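Looking after the finger pads

Posted 25th August
Print this post | E-mail this to a friend

The pads on the hand-held grippers need more attention than any other part of the setup. The electronics I hardly touch. The pads wear every day, and when they go, the grip goes with them.

We have two kinds on the shelf at Nulach. The thin ones came with the kit and the thick ones I cut myself from a sheet I bought through Peixoto. I prefer the thick ones. They take a new shape faster and they don't squeak on smooth plastic. The downside is the top seam, where the material folds over the edge of the finger block. It starts to fray there first, and once it does the loose bits catch on things.

I don't replace a pad just for fraying. I trim the loose edge with nail scissors, press it back down and check it again the next morning. A pad gets changed when the block shows through, or when it has done 147 hours, whichever comes first. I got that number from my own log. Before I kept a log I was changing them far too early.

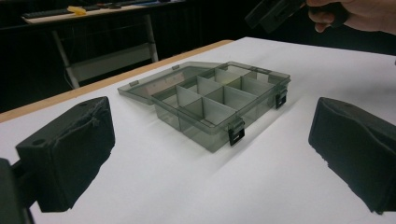 Both fingers open, with the organizer box on the table. Some fraying on the left pad along the top.

To change a pad, take the finger off its bracket first. I used to do it in place and I bent a bracket that way. Peel the old pad from the back, slowly, then clean the face with alcohol and leave it for 34 minutes. I set a timer and do something else. Put the new pad on from the bottom up, smooth it with your thumb, and clamp it overnight between two bits of scrap wood.

After the finger goes back on, close the gripper by hand and look at the gap from the side. If the two faces don't meet evenly, loosen the bracket and start over. Then I do 90 practice closes on something light before it goes back to work. I enter the date and the hours in the log and write the pad number on the underside of the block in silver pen.

One more thing on storage. Keep the sheet flat. I left mine rolled up over the winter and the outer end never lost its curve. I had to throw out a good piece of it.

Next time I'll write up the brackets, which I still haven't got right.

Print this post | E-mail this to a friend

3 comments

Skondutton wrote:
What glue are you using? Mine lets go at the corners after a week.

Nirside wrote:
Try rounding the corners before you stick them down. Square ones always lift on me.

Author wrote:
Contact cement, thin coat on both sides. And yes, I round the corners too, I forgot to put that in.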